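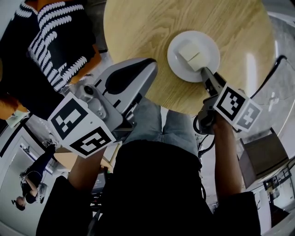
A white plate on the round wooden table.

Yupin Nilsuwan was already talking when she opened the door, and she kept going all the way down the hall, over her shoulder, about a neighbor's plum tree and whether it was too early in September to start on the chutney. I had come to ask her about the lunches she has been cooking for eleven years now, and I had a page of questions folded in my coat pocket. I think I got to four of them.

"Sit, sit," she said. "You want tea or you want coffee? The coffee is better. The tea I bought by mistake."

The lunches began when she moved to Vedden with two suitcases, a rice cooker and a job doing payroll at the Rees bakery. She was twenty-seven and didn't know a soul. Her apartment was over a shoe repair shop, with a kitchen so narrow that she had to back out of it to open the oven, and for the first few months she ate standing up, mostly noodles, mostly with the radio on.

"I wasn't sad exactly," she told me. "I had my work, I had my shows. But I come from a house where there's always somebody eating. You come in at three in the afternoon and my aunt is eating, and she says have you eaten, and you have, but you eat. Then I'm here and I make a curry and it's a curry for one. You can't make a good curry for one. It comes out thin, I don't know why. Maybe it's in my head."

So she made a proper pot of it and knocked on the door across the landing. Meinir Lloyd lived there then, a retired piano teacher who had been in the building longer than the pipes (her words, and she stands by them). I called Meinir later that week to get her side.

"I thought she was collecting for something," Meinir said. "I'd gone to get my purse. And there was this young woman with a ladle in her hand, asking did I like things hot. I said I didn't know. I was seventy and I truly didn't know! I'd never had anything hotter than mustard."

She liked it. She had a second bowl and then a good long sit, and the following month she came back with her friend Morfudd Meredith and a lemon cake, and from there it grew in the way these things do when there is a lemon cake in them. Morfudd brought her sister. The sister brought a man from her bus route. Yupin bought folding stools and a bigger pot, and then, when the stools started to outnumber the places to put them, she moved.

I asked her whether she had picked the new apartment for the kitchen. She laughed at me, kindly.

"I picked it for the stairs. There aren't any. Meinir's knees!"

There are no invitations. If you've come once you know when it is, and if you haven't, somebody brings you. People turn up from eleven in the morning, though the food is never ready before noon, and she has long since given up trying to make them come later. They peel things. Morfudd does the beans, very slowly, and will not be helped.

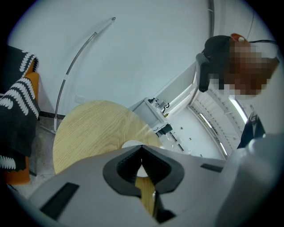 What goes in the pot depends on what was cheap and on who is coming. Yupin keeps a notebook of what people can't eat, with a rubber band around it, and she let me turn the pages while she saw to the coffee. Some of the entries are serious (one boy's peanut allergy is underlined so hard the pen went through) and some are clearly opinions. "No okra, says slimy," reads one. Another just says "Ekrem: everything, twice."

That would be Ekrem Değirmenci, who drives a delivery van and started coming when he was new in town himself and working nights. He has brought bread ever since. I caught him on his break, and he talked to me through the window of the van with his sandwich on the dashboard.

"The first time, I stayed maybe half an hour," he said. "My English was not so good and I was tired, and everyone was talking about a man who had painted his garage the wrong green. I didn't follow it. But the soup, I followed. I went home and called my mother and described the soup to her. She said, ask what's in it. So I had to go back."

Did he ever find out?

"Lime leaves. My mother puts them in now too. She says she thought of it."

I did want to ask Yupin about money, which is a rude question, but it's the one people wrote in with when I mentioned that I was coming to see her. She wasn't bothered by it at all. There's a tea tin by the door, and people put in what they like or they don't, and she has never looked to see who does. Some months it covers the shopping, some months it comes nowhere near. When Morfudd's sister was out of work, she paid in tomatoes.

"Rice is cheap," Yupin said. "Onions are cheap. If I did steak, okay, then we have a problem. I don't do steak."

Her advice for anyone who'd like to try something similar was brisk. Make one big thing and have plenty of it. Don't clean the house first, or you'll be too tired to enjoy anybody. Let the guests do the dishes if they offer, even when they do them badly, and put the good knife somewhere high. And ask the person next door before you ask your friends.

"Your friends will come anyway," she said. "The next door person, you have to go and knock. I stood there on the landing for so long that first time, the curry was getting cold. I nearly went back in."

By then it was past the hour I'd promised to be gone. I told her I had eaten before I came. She got down a bowl, and asked me if I liked things hot.

Elin Eynon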